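About Gredetti

Home / Company / About us

Gredetti makes electric two-finger grippers and the control boxes that drive them. Our customers put them on small robot arms for picking and sorting of everyday goods: clothing, hats, boxes, kitchen things, plastic containers. We are eight people in one building, with the workshop on the ground floor and the test room above it.

The company was started by Krishnamoorthy Pai, who before this repaired packing machines for other firms. He still signs the test sheet of every control box before it leaves the workshop. Our first product was the Joseph gripper, which is no longer sold but which we continue to repair. The present one is called Bakine, and its control box is called Navano.

Why this page speaks of a fault

Most visitors come to this page because they have heard about the restart fault. We prefer that you read it from us, so we keep the account here and do not hide it in the download section.

On 2018-02-08 a technician at a customer's site pressed the emergency stop because a soft item had been caught under a finger of the gripper. This was the correct thing to do. She removed the item, released the stop button and pressed reset. Her left hand was still between the fingers. The gripper closed at once, without any command from the robot program, and held her hand for several seconds until a colleague cut the power. She had bruises on two fingers and she returned to work the next day. With a stronger gripper, or with a harder finger pad, it could have been much worse.

What we found

The Navano box kept the last grip command in its memory. When the stop was pressed, the motor lost power, as it should. The command itself was not erased. After reset the motor received power again and the box simply finished the job it had been given before the stop.

We had tested the stop function many times, but always with the gripper open and no command waiting. For us the test was "does it stop?", and it did stop. What happens on the way back to work was described in one line of our test sheet, and the line said only "reset OK". This was our mistake, and the technician made none.

There was a second weakness. The red light on the box went off when the stop button was released -- so before the reset, at the moment when a person most needs a warning, there was none.

What we did

We wrote to all 12 customers who had the affected version and asked them to switch off their cells until we called. 708 control boxes were concerned. We paid for the transport in both directions, and where the customer could not send the boxes we went there with a laptop. The last box was changed in April, after eight weeks of work. In this time we did not sell anything new.

Since then the Navano works in this way:

The stop erases every waiting command, including the grip force.
After reset the fingers stay where they are until a new command arrives from the robot program.
The red light stays on until the first new command has been accepted.
A gripper holding an object at the moment of the stop keeps it by its mechanical brake, and must be opened with the release key.

The last point is less comfortable for the operators, and some of them have told us so. We discussed it with them and kept it.

How we test now

Every stop test is done with the gripper in the middle of a task, with real objects in the work area. We use soft things and stiff things together, as the gripper moves toward each of them differently and the stop may come at any point on the path. The full test sheet is sent with each box.

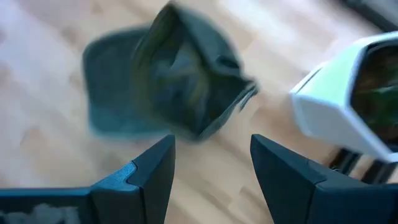 How can I know if my Navano box still has the restart fault?

Look at the red light after you release the stop button, with your hands away from the gripper. If the light goes off before a new command is given, the box has the old version and you should switch off the power and write to us.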